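Sleeve keypoints swapping on folded knits, anyone else?

stitchnloss
Posted in Perception, 9:14 pm

Okay, I've been stuck on this since July and I need other eyes. I'm training a keypoint model for garment flattening (collar, two shoulders, two cuffs, two hem corners) on handheld gripper footage, wide lens, 30 fps. On plain T-shirts it's lovely. On heathered knits with a sleeve folded over, the left and right cuffs swap, and then the planner happily grabs the wrong side. My config is the stock Ruvora one, 282 training clips, no undistortion. Two frames from the set that gives me the most grief:
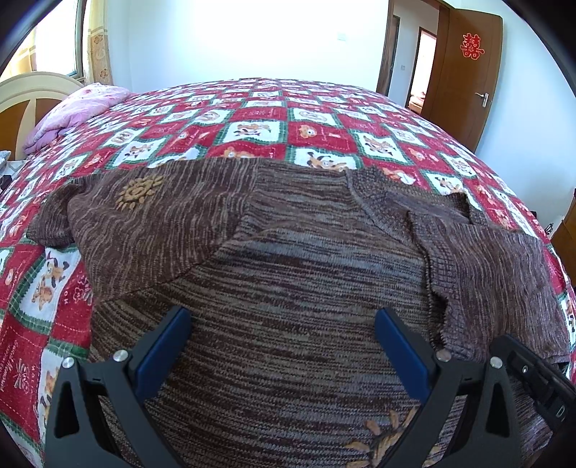 Same sweater spread out more:
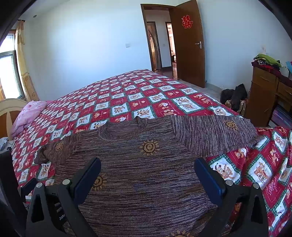
doltelham_dan
What does your tracker use for identity between frames? And are you running the labels at full rate?

stitchnloss
Nearest neighbor with a small motion gate. Full rate, yes. I tried dropping every second frame and it got worse.

marrowbit
There's your problem, I think! Nearest neighbor is fine until two cuffs come close together, and then it's a coin toss. Give each keypoint a little embedding and match on that plus distance. I did it in Zandbridge over a weekend (okay, a long weekend) and my swaps went from 33 in the test split to almost none.

quietservo
Gonna disagree with marrowbit. Embeddings learn texture, and a streaky knit looks the same on both sleeves. I'd undistort first. With a lens that wide, anything near the edges bends a lot, and your distance gate is in pixels, so it means something different in the middle than it does out there.

marrowbit
Fair on the gate, but texture isn't all it learns. Mine picks up the collar direction too. Those sun motifs should help, they're great landmarks.

quietservo
They help on this one sweater. Then you get a plain gray one and you're back here posting again, lol. I'd mask them out for half the training clips.

doltelham_dan
Why not both? Undistort, put the gate in real units, then add the embedding if it still swaps. Change one thing per run or you'll never know what fixed it.

kettle_logic
Dumb question from a lurker: should a cuff that's hidden under a fold get labeled at all, or just left out?

doltelham_dan
Label it with your best guess at the position and set the visibility flag to hidden. Then weight hidden points lower in the loss, and have the planner ignore them when it picks a grasp.

stitchnloss
Ohhh. I've been leaving mine out completely. Okay, relabeling tonight, then undistortion as its own run. It takes 60 epochs on my sad little card, so give me a couple of days and I'll post the curves.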